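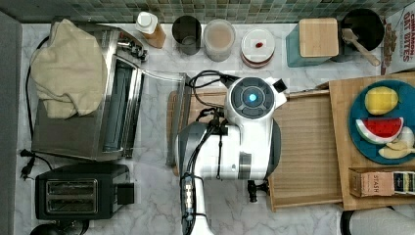

Play food on a teal plate, with a box of STASH tea on the board below it. The toaster oven and the toaster stand on the left side of the counter.

The Mathur Kitchen: Counter, Boards and Drawers
Gallery page, updated November 18, 2024

The Mathur Kitchen is the household teaching room of the Flolen Center for Home Studies. It is furnished as an ordinary domestic kitchen, with a marble-patterned countertop, a green mosaic tile backsplash and small appliances of the kind found in most homes. The room is used for courses in kitchen layout, storage and the care of household equipment, and may be reserved by departments of the Center during term.

The Center's household inventory lists 352 items assigned to this room. Some are in use every day, and others are brought out for a single course and returned to the store on the lower level. Play food is included in the inventory and is shelved by type. It is preferred for layout exercises, as a place setting can be left standing through the afternoon and taken up again by the next group.

Small appliances

Toaster ovens and toasters are kept at the back or side of the counter, near the outlets. Users are asked to unplug them at the end of each session and to lay the cord where it will not be caught by a tray or a board. Oven towels should be folded and returned to the rail before the room is locked.

Trays and racks are washed by hand. The lift-out handle supplied with an oven tray is to be kept with the oven it belongs to. Replacement handles can be requested from the equipment desk, though delivery from the supplier, Bendex, has been slow since January.

Cutting boards and dry goods

The large bamboo board is the main work surface of the room. A smaller square board with rounded corners is available for single tasks and fits on the right side of the counter, below the dry goods. Colored pasta spirals are stored in a clear container with a white lid so that the contents can be checked without opening it. A long wooden spoon completes the basic set and may be left standing in the black pot during a session.

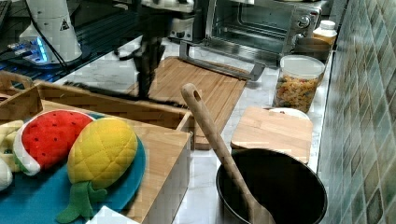 Boards are wiped with a damp cloth, dried upright and oiled twice each term. They are not to be soaked or placed in the dishwasher. A board that has begun to lift along its strips should be set aside and reported on the room sheet, with the inventory number written in full. Dry goods are replaced at the start of each term, and containers are labeled on the underside with the date of filling.

The following arrangements apply to all groups using the counter:

Boards are placed flat before any other item is set down.
Pots are kept away from the front edge of the counter.
Containers are closed before they are returned to the wall side.
Handles and spoons are rinsed and put away by the group that used them.

Drawers and fittings

Storage was the subject of the most recent revision of the room. Under the Drino plan, small utensils are being moved out of deep cabinets and into wooden drawers that can be lifted out and carried to the counter. A budget of $1,000 was set aside for drawers and fittings, and 4 drawers have been delivered under the plan so far. The remaining order will be placed when the first group of courses has reported on their use.

The drawer shown in the final picture has a light wood floor with fine, even grain and a long black bar handle raised on posts. Small silver screws can be seen on the wood. A bamboo cutting board with a carved juice groove lies beneath it.

Handles should be checked for looseness at the beginning of term. Screws are tightened by hand only, as a powered driver may split the wood. Drawer floors are lined with paper during courses that involve flour or sugar.
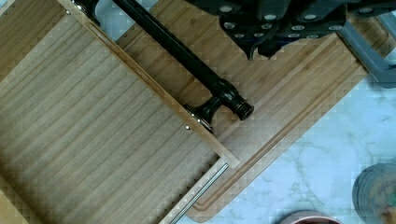 Heike Albers wrote to the Center that a bar handle is easier to hold with floury hands than a small knob, and asked that the same type be ordered for the remaining drawers. She added that the drawers would be more useful if each had a divider, "even a plain strip of wood down the middle," to keep long spoons apart from knives and peelers.

Her remarks have been entered in the record of the Drino plan and will be considered with the next order. Further comments on the drawers may be left at the equipment desk or written on the room sheet inside the door of the Mathur Kitchen.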